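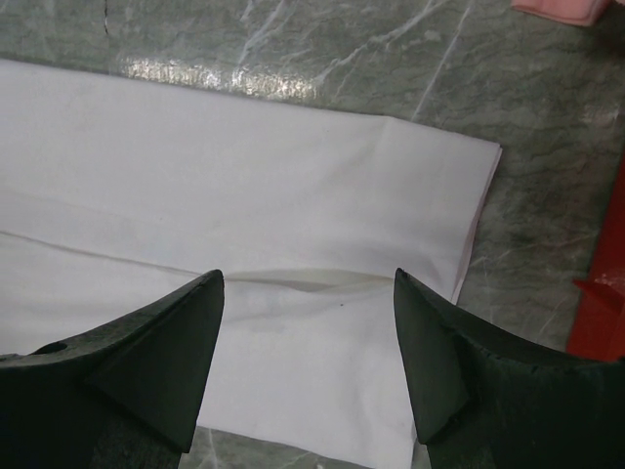 Wrist view, fingertips either side of a wrinkle in the white cloth.

1/ Notes on the grasp planner for the cloth task. Most of the work since the last thread went into deciding where to close the fingers on a flat piece of fabric.

2/ Old planner: segment cloth from table, take the nearest corner, go. Fine on a clean corner. On a flat interior region it returned a grasp with nothing to pinch.

3/ New planner scores ridges as well as corners. Ridge height comes from wrist depth, smoothed, then thresholded. The closing axis is set perpendicular to the ridge line.

4/ The marble top is hard on segmentation. Pale veins and glare both score as fabric in the color channel. We retrained the mask head on 1,396 hand-labeled wrist images. 551 of those have a glare patch in them. 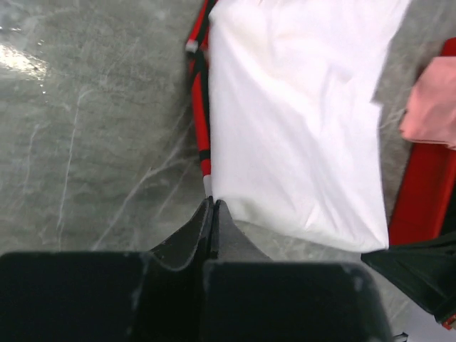

Other wrist view: lower hem of the cloth just past the fingertips, red and black cable along its left border.

5/ Cables get their own class now. Before that, a cable beside a cloth border was merged into the border and the corner estimate moved with it.

6/ Second arm in view is masked from joint state, not from pixels. We project the link meshes into the wrist image and drop everything under them. Calibration error shows up as a thin rim of false cloth, so we dilate the mask.

7/ Latency: 47 ms from image to scored grasp list on the Srithong box. Mask head is most of it.
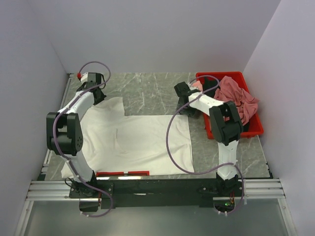 Kanokwan Bunnag
Controls and perception software, Cullel

8/ Both arms share one planner process. Each proposes a grasp, then a joint check rejects pairs whose elbow paths cross above the table. Rejected pairs go back with a cost added. No hard lockout.

9/ The bin is a static collision box. Cloth above its rim is not modeled. Known gap. Chaiwat Wannasri has a branch that inflates the box from the overhead depth, to be merged in June.

10/ Replay tool is called Vomitz. It dumps every candidate grasp with its score and the reason it was dropped. 1,085 logs indexed so far. Config format changed on 29/05/2021, older logs need the convert script first.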